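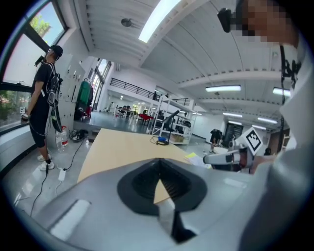
Subscribers to the Tinine monthly card kit would rather wait a little longer than get a half-filled box, one of them wrote on the shop's message page after the March kits went out short of a paper pack. The company has now answered with a new schedule.

Crafts > News > Kits and Clubs

Tinine moves kit mailing to the 8th, adds a make-up pack

18/04/2018

Tinine, the paper crafts shop in Goltora, will mail its monthly card kit on the 8th of each month starting with the next box. Kits have been going out on the 6th. The shop says the two extra days will be used to check that every item on the packing list is in the box before it is sealed.

The change follows a mix-up with the March kit, which was supposed to include a 6x6 pad of patterned paper from Kaufmann. The pads reached the shop late, and 816 kits were mailed without them. Most members found out when they opened the box, as the packing slip still listed the pad.

Those members will get the missing pad with their next kit at no charge, along with a sheet of word stickers. Members who have canceled in the meantime will have the pad sent separately to the address on their account. There is no form to fill out.

The price of the kit stays at $17 a month, plus shipping. The sign-up window will now close on the last day of the month before, and anyone who joins after that goes on the list for the following box.

The next kit has a garden theme. It includes a clear stamp set, card bases with envelopes, two rolls of washi tape and a small ink pad in moss green. A matching die set will be sold as an add-on and is not part of the kit - members get first pick for two days before it goes into the regular store.

Kaufmann pads left over after the make-up mailing will be sold one at a time in the shop on Oter Street. They will not be listed online.

Some members had asked for a way to skip a month without losing their spot. Tinine says it is working on that but has not set a date. For now, a skipped month still counts as a cancellation, and members who want to come back have to sign up again through the kit page.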